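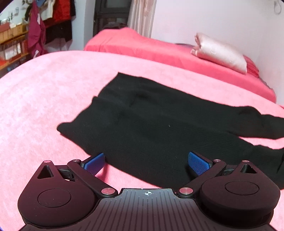 Review: the Brivel hand gripper, after a season of folding with it

I run the laundry and linen side of a small guest house and home-help business in Plavthorpe, and since June we've been using the Brivel, a hand-held gripper that records how you pick up and fold things so that a robot can be taught to do it later. The robot itself is coming from Mittal and we haven't got it yet, so this is a review of the tool and of what it's been like to have it in our working days. I've tried to be fair to it. I've also folded more clothes with it than I ever thought I would, so you'll have to forgive me if I go on a bit!

First, the thing itself. It's black, it has two jaws on jointed arms, and at the end of each arm there's a blue pad with a crosshatched surface. Those pads are the best part by a long way. They hold a ribbed knit without pulling it, they'll take hold of one layer of a pillowcase if you come in flat, and they've left no marks on anything I've used them on, including a satin quilt I was quite nervous about. The arms move together, so you always know where the middle of your grip is going to be, and after a couple of days you stop thinking about it.

Dark clothes are harder. A black jumper or a pair of black leggings laid out on a bed doesn't give you much of an edge to aim for, and I found myself leaning right over to find the hem — bad for the back, and bad for the recording as well. My fix is to lay dark things on a light or bright blanket before starting. A plush blanket is better than a smooth sheet too, as it gives a little and lets the lower jaw slide under. Lint shows up something awful, but that's nothing to do with the gripper.

Weight is my main complaint. It isn't heavy when you first pick it up, and for 10 minutes you'd wonder what anyone was fussing about. By 90 minutes your wrist knows all about it. We now swap over well before that, and whoever has just come off the gripper does the ironing or the beds by hand. I'd love a softer handle, and a strap of some sort, and I've written to Brivel to say so. They wrote back very nicely and promised nothing.

The work is slower, and anybody thinking of bringing one in ought to plan for that. A shirt I can fold in my sleep takes a good deal longer with two jaws where I used to have ten fingers. We were asked for 500 folds in the first batch and I had pencilled in a week. It took 11 working days, and that was with everyone being very good about it. If your house is busy, put the recording time on the roster as its own job with its own hours. We tried squeezing it in between checkouts at the start and it made everyone cross, me included.

Now for the part I suspect most people in my line of work will want to hear about, namely what it does to the people. There are a few of us here who've folded for a living for a long time, and there was some worry when the box arrived. Would we be teaching a machine to take our hours? I couldn't say it wouldn't, and I didn't. What we settled on, before anyone recorded a single fold, was that recording is paid at a higher rate than ordinary laundry, that anyone can say no to it, and that hours are guaranteed for a year after the robot arrives. It's written down and signed. I'd recommend you do the same, whatever tool you buy.

A funny thing happened once we'd started. We all fold differently, and none of us had ever noticed. One of us goes sleeves first, another goes in thirds from the bottom, and I have a habit with collars that I've had since I was a girl. Having to do it slowly with the gripper got us talking about it at tea, and I've changed how I do jumpers as a result. I don't know what the robot will make of having so many teachers.

There's also the matter of privacy. We do some of our folding in clients' own homes, in bedrooms with their clothes hanging up and their bits and pieces on the shelves. We ask first, every time, and we ask in writing, and a few have said no thank you. Please don't skip this if you do home visits.

I did have a loan of the Berow gripper for a short while to compare. It's lighter and kinder on the wrist, but the grip was fussier on knits and I kept dropping socks. For towels and sheets alone I might have chosen it. For mixed clothing I'd stay with the Brivel.

Would I buy it again? Yes, with a better handle, and with the paperwork done first. Four stars out of five from me. I'll write again when the robot has been here long enough to have an opinion on, and if you have one of these already and have found a good way to pad the grip, do please send me a note.

Posted Sat 17 October

Print this page | E-mail this review to a colleague

Contact us | Copyright Plavthorpe Linen & Home Help. All rights reserved. | Back to top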